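Reading time: 5 min

Last updated: July, 16:20

Online pharmacy Sirkulura changes its rules for repeat medicines

The online pharmacy Sirkulura will no longer send repeat medicines automatically to its customers. From this month, every customer must confirm each order before it leaves the warehouse, and a pharmacist must look at the order a second time if the dose has changed from the previous one.

The company told its customers about the change in a short letter, which was also put on the website. Until now, a person who took the same tablets every month could choose a repeat plan. The parcel was then sent on the same date and the money was taken from the card. Many customers liked this plan. Others complained that they continued to receive medicines which their doctor had already stopped.

Manju Pathak, head pharmacist at Sirkulura, explained that the complaints had become too many to answer one by one. "A person goes to the doctor, the doctor gives a lower dose, and our system does not know it," she said. "The old strength arrives at home in the same box as before. For some medicines this is only a waste of money. For others, for example thyroid tablets or medicines for the blood pressure, it can be a real danger."

Under the new rules, the customer will receive a message 10 days before the parcel is planned. The message shows the name of the medicine, the strength, the number of tablets and the price. The customer must answer it and say if anything has changed. If there is no answer, a second message is sent. If this one is also not answered, the order waits and no money is taken.

The company has also decided to limit the quantity in one order. For most prescription tablets the limit will be a supply for 2 months. Before, it was possible to order a supply for half a year, and the price for one tablet became lower when the order was bigger. The discount for large orders will end for prescription medicines, but it stays for vitamins, creams and plasters.

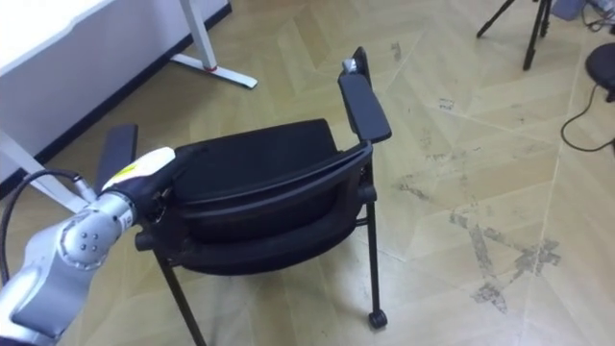

Not everybody is happy with this part. Fermín Alarcón, who has bought his medicine for high cholesterol from Sirkulura for several years, calculated that he will pay 40 euros more in a year. He said that he understands the question of safety, but he does not understand why a patient with a stable dose must pay for it. "My prescription is the same since a long time," he said. "I would answer their messages with pleasure. But I also want to keep my price."

Sirkulura replied that it is looking at a lower delivery charge for these customers. It did not say when a decision will be made.

The patients' group Bustska, which gives free advice on medicines by telephone, welcomed the new rules. Its adviser Savita Dhillon said that people often call the group with a drawer full of tablets they no longer need. Some of them do not remember which box is the newest. She asked other online pharmacies to do the same, and to print the date of the prescription on the outside of the package in large letters.

She also reminded readers that unused tablets should not be put in the toilet or in the kitchen bin. In most towns they can be returned to a local pharmacy, even if they were bought on the internet.

Two competitors have reacted so far. Flovis said that it already asks its customers to confirm every order and that it does not plan any change. Domański, which sells mostly to older customers, still offers automatic repeat orders. Its spokesman, Devendra Joshi, said that many of its customers do not use a mobile phone with confidence and could be left without their medicine if a message is missed. The company prefers to call them at home when a prescription is near its end.

This worry is shared by Dr Jitendra Lodhi, a family doctor who treats many patients with long illnesses. In his opinion the confirmation is useful, but the waiting order is a weak point. A patient who forgets to answer may stop a medicine suddenly, and with certain medicines this should never happen without a doctor. He would like the pharmacy to telephone the patient after the second message.

Manju Pathak said that the pharmacy will telephone in such cases, but only for medicines on a special list. There are 40 medicines on this list at the moment, among them medicines for epilepsy, for the heart and for the thyroid. The list can be read on the website and will be checked again in the autumn.

Customers who already have a repeat plan do not need to cancel it. The plan will be changed to the new form by itself, and the first message will come before the next parcel. Parcels which were already packed before the change are sent in the old way. A customer who does not want such a parcel can return it closed and get the money back, although the medicines will then be destroyed and not sold again.

Those who have no email address can give the telephone number of a family member or a neighbour for the messages. For this, the pharmacy needs a signed form, which can be sent by post. Customers should also check that the address and the name of the doctor in their account are still correct, as the pharmacist may need to contact the surgery when the dose is different.

Questions about an existing order are answered by the customer service of Sirkulura in the morning from eight until noon. Questions about the medicine itself, such as side effects or a forgotten tablet, should go to a doctor or to a pharmacist.

We use cookies to remember your settings and to count visits to our pages. By continuing to read you accept this. Change cookie settings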